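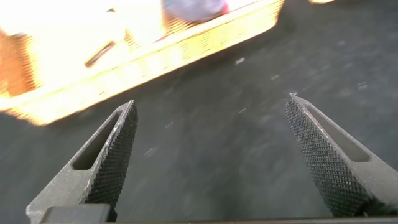

Dark gray floor, matte finish. 

Cesstead Community Orchestra
Minutes of the spring general meeting
April 21, 2023

Players from all sections were present, plus several parents from the youth strings. The chair opened the meeting and welcomed the new members, including two cellists (at last!) and a bassoon player who has already said yes to the summer concert. The minutes of the previous meeting were read and approved with one correction: the wind players asked for the tea urn to be repaired, not replaced.

1. Winter concert report

What a night. We sold 292 tickets, our best winter sale since moving to Mathebula Hall, and the applause after the slow movement went on so long that the second horn had time to find the right page. The singers from Ririne joined us for the closing piece and would love to come back. Everyone agreed they should be asked early, before their own calendar fills up.

The concert secretary passed around comments from the audience book. Most were lovely. Two people at the back could not hear the spoken introductions, and one person would like more waltzes. The chair will speak into a microphone next time. The waltzes were passed to the program group with warm support from the violas.

2. Money

Income from the winter concert came to $1528 after hall rental. The biggest costs were the rental parts for the symphony and the timpani delivery. The librarian pointed out that we could save on rental parts by borrowing from the county music library, which holds more than most of us realized, including a full set of the overture we paid for last year. There was some groaning. The librarian will bring a list to the next rehearsal.

Dues stay the same for next season. A suggestion to let students play free of charge was discussed at length. Members liked it very much, and it was carried with no votes against. It takes effect with the summer program, so any student who has already paid should see the membership desk for a refund.

3. Rehearsal room

The members who went to see rooms gave their report. The Volten Street room is bigger than the one we use now and has parking right outside the door, a real blessing for the basses and the harp. The sound is bright but not harsh. A quartet from the first desks played a few minutes of Haydn there and came back beaming.

Questions from the floor:
Can we store the percussion there overnight? Yes, in a locked cupboard, but the bass drum will have to live elsewhere.
Is there heat? Yes, and we would have control of it ourselves.
Will endpins slip? The cellists would like to try the floor with their own instruments before anyone signs. Members were asked to use endpin stops in any case.
Are there enough chairs? There are plenty of chairs but no music stands, so we would bring our own folding ones.

It was agreed to take the room on a trial basis for the summer program if the cellists are happy. The rehearsal time does not change.

4. Summer program

The conductor presented the plan for the June concert and there was a good deal of excitement. The first half is all dances: Dvořák, Brahms and a set of folk tunes arranged by one of our own clarinets. (So the waltz lover in the audience may be pleased after all, even if there is only one true waltz in there.) The second half is Schubert's "Unfinished," and the conductor asked everyone to listen to it right through at home, with the part in hand, before the first rehearsal.

Parts will be handed out next week. Please mark in pencil only. The librarian asked for this to be minuted in capitals and it is happily done: PENCIL ONLY.

The brass asked if the dances could be rehearsed in the first hour so that those not needed for the folk tunes can leave early. Agreed. The second violins are short of players and would welcome anyone from the firsts who fancies a change. Two hands went up right away, to cheers.

5. Youth strings

The youth group is thriving. They played for the spring fair in a stiff wind with clothespins on every stand and did not miss a repeat. The section leaders proposed that they join us on stage for the last of the folk tunes. This got the loudest yes of the evening. Their parts will be simplified where needed and a joint rehearsal will be held in the hall.

Parents asked about the seating plan and where to drop off instruments. Details will follow by email once the hall has confirmed the stage extension.

6. Publicity

We will print 200 posters. The yellow design was preferred over the blue one by a clear majority. Please take a few and put them up where people will see them: shops, schools, the clinic, the laundromat. The web page needs a new group photo and it will be taken at the dress rehearsal, so come in concert black, shoes included.

7. Other business

A music stand, a single black glove and a very nice mute have been left behind and are on the piano.
The oboes would like the tuning A to be met with silence. Noted.
Carpools from the north side of town: add your name to the sheet by the door.
Cake for the next break will be provided by the flutes.

The next general meeting will be held after the summer concert, at a date to be set by the chair. The meeting closed and most members stayed to play through the Brahms.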